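Why Does Everyone Own the Same Jumper?
Final project report, Consumer Behaviour
24 Jan 2020

Our project began in November with a simple question: how much of what people buy do they wear? Plorkex, the second-hand clothing shop near campus, let us put a survey beside the till, on the condition that we didn't block the change rooms. We got 62 usable responses. We had asked for 300, which tells you how people feel about clipboards.

The survey was two pages long and covered spending, storage and guilt. Guilt was the most popular section. Respondents wrote in the margins, over the page and, in one case, on the pen. Most said they kept clothes that no longer fit in case their bodies changed their minds. Colour came up a lot too. People told us they loved bright clothes, then listed a wardrobe of black, grey and a navy they had bought thinking it was black.

We compared the answers with sales notes from Plorkex. Knitwear sold fastest, and party clothes sat on the rack until somebody had a theme to dress for.

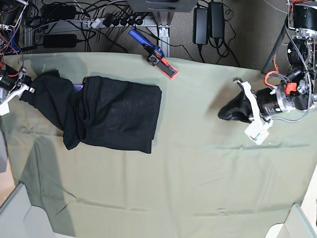
Sunita Singhal
Student researcher and report editor

A black top folded on a table looks much like any other black top, and I suspect this explains several of our results. Respondents often bought a near copy of something they already owned – usually while the original was at the bottom of a pile.

Our sample was small and drawn from people already in a clothing shop, so we can't speak for those who hate shopping. Next time we would survey the laundromat as well, and bring more pens.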